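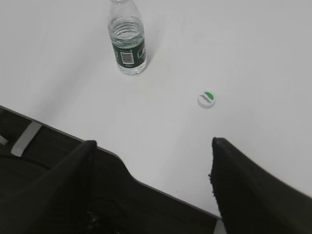 Tabletop and Drinks Check, Worktable 2
Lanier Building, second floor
2023-09-06
By Trinity Pruitt

Go through the list before the table is used. Write a comment for any item marked Fix.

1. Tabletop clean, no rings or crumbs. OK. Wiped with Gough spray, let dry.
2. Table edge free of chips and sharp spots. OK
3. Drinks in bottles with screw caps only. No cups or cans. OK
4. Caps on when nobody is drinking. Fix. Comment: one bottle standing open, cap lying on the table. A half-full bottle with no cap will soak everything if it gets bumped.
5. Cap threads clean, cap turns without slipping. OK
6. Label still on the bottle and readable. OK
7. Bottles kept back from the edge. OK
8. Paper towels within reach. Fix. Comment: roll is down to the last few sheets. Asked Rochelle Haverford for a new one from the Grerora cabinet.
9. Floor under the table clear. OK 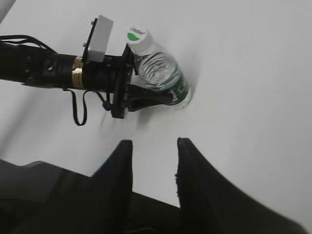
Item 4: water bottle with the white cap on, held at a tilt over the table.

Reviewer comment (R. Haverford): Towels replaced. Item 3 stays as written, we had 65 sheets of forms ruined by a coffee cup in March. Please add a line for the wastebasket next time.

Contact: Deteo Facilities Desk, ext. 2863 | Back to top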